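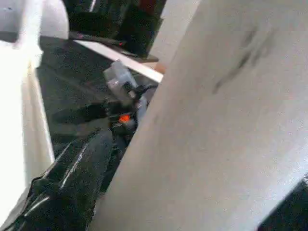
The gripper on the second bench arm lost its closing force three times in July, and each time the controller reported a good grasp. I have now spent enough evenings on it to write down what I know.

The symptom first. The arm runs a simple bagging job: approach a plastic bag, close, lift, move, release. On a bad cycle the fingers close to the right width, the grasp flag goes high, the arm lifts, and the bag stays where it was or slides out partway through the lift. No error and no warning. The log for cycle 614 is identical in every column I was recording to the log for cycle 472, and 472 was a good one.

I blamed the fingers, naturally. They are white, flat-faced and matte, and one of them has gone gray in diagonal smudges near the upper part of the face. Glossy black bag film on a dirty flat finger is a poor friction pair at the best of times. I wiped both faces with isopropyl, let them dry and ran 50 cycles. Four slips. I then swapped in a pair with a rubber facing from the Drotar kit and ran 50 more. Three slips. Friction was a contributor at most.

Honeylyn Magbanua suggested logging motor current instead of the grasp flag. I had left it out of the log in January to keep the files small, a decision I now regret. With current in the log the fault was plain. On a good close the current rises as the fingers meet resistance, holds at the force limit, then settles to the holding value. On a bad close it rises, drops to nearly nothing for a fraction of a second, and comes back at the idle value. The drive was resetting in the middle of the grasp.

The reason I never saw it is in the firmware. After a reset the Kurnton drive board comes up with its last commanded position and a default current limit. The default is far below what the job needs. Position is still within tolerance, so the grasp flag, which is derived from position alone, stays high. The fingers are where they should be and are pushing with almost no force.

What causes the reset is duller. The supply lead to the drive goes through a small connector behind the wrist, and the strain relief on it had been clipped one slot too far back. At certain wrist angles the lead goes tight and one crimp opens briefly. I could reproduce it by hand: hold the wrist at the lift angle, tug the lead gently, watch the current trace fall over. Nermina Kos pulled the crimp apart under a magnifier and found only a few strands holding.

Changes made so far:

New crimp, new housing, strain relief moved forward one slot.

Current limit written to the board before every close, instead of once at startup.

Grasp flag now requires position and current together, with the current sampled for the full hold time.

Any drive reset during motion stops the arm and needs a manual clear.

The last one is the one I should have had from the beginning. A dropped bag is a nuisance. The same arm also runs the Bamell fixture, where the part is steel and the drop is onto whatever is underneath, and the same flag would have said everything was fine. I have taken that job off the arm until the stop has been tested properly, with the lead pulled on purpose at several points in the path.

Since the repair I have run 738 cycles on bags with no resets in the log. There were two slips, both with normal current throughout, so those I am willing to put down to the film. The rubber facings are back in the drawer for now – I want the friction question answered separately, with the electrical one out of the way.

Still open: whether the Akinola board on the first arm has the same default after a reset. The manual does not mention it. I will pull its supply on Monday and look.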